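Sorting small blocks by color: a simple tray method for the table

Posted in May, in Home and Table Games

When we bought our first big box of building blocks, I kept everything in one bag. It held 1,000 pieces, and every evening was the same: the bag was turned over on the floor and we looked for the blue ones. After one winter of this I started to use plastic trays, and I want to explain the method step by step. It is good for children, and also for adults who make mosaics or keep parts for board games.

What you need

Plastic trays or bins with sloping or smooth walls. Colored ones are best.
A table with enough free space that the trays do not touch each other.
One bag or box for storage of each color.

I ordered my trays from Cliltodier, in the medium size. The Braltus ones are deeper and they stack well, but small fingers have difficulty reaching the bottom.

Step 1. Give each color its own tray

The color of the tray does not need to be the same as the color of the blocks. I even prefer a strong contrast, so that one look is enough. Blue blocks on a red floor are very easy to see, and dark green ones on yellow also. If you put green into a green tray, you will always leave one behind when you empty it.
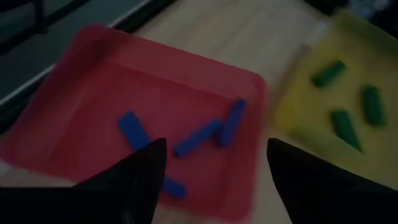 Moriarty: I tried contrast with my daughter and she did not accept it at all, for her blue must live in blue. We now use matching trays for her and contrast trays for me, and both work. Maybe let the child decide before you buy.

I agree with this comment, which came under the first version of the page, and I have added it here because several readers wrote the same. Please ask the child first.

Step 2. Begin with a small portion

Do not empty the whole bag. For the first time I recommend 47 blocks or fewer. Spread them on the table with your flat hand so that they lie in one layer. If they are in a pile, the ones at the bottom are forgotten.

Step 3. Take one color at a time

Choose a color and collect all of it before you go to the next. It is slower at the beginning, but the eyes become tired less quickly. Put the blocks down, do not throw them, as the thin long ones jump out over the wall.

Step 4. Leave the difficult ones between the trays

There are always blocks with a color that is hard to name. Is it blue or is it purple? Is it pink or a very light red? Leave these on the table between two trays and continue. At the end you compare them with the full trays by daylight, and the decision is much easier.
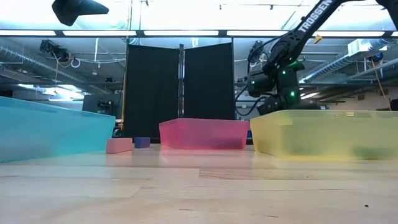
A pink block and a blue-purple one on the table between the bins.

Step 5. Empty the trays into the bags

Lift the tray with both hands and pour from a corner. I write the color on the bag with a marker, in my case also in my own language, but this is optional. The Hana bags with the wide opening are comfortable for this work.

How long does it take?

My last session was 81 blocks with 2 people, and we finished before the tea was cold. Alone I need longer, mostly because of Step 4.

Washing the trays

Lukewarm water and a little dish soap. Dry them with a soft cloth, because paper towels can leave fine scratches on the clear plastic.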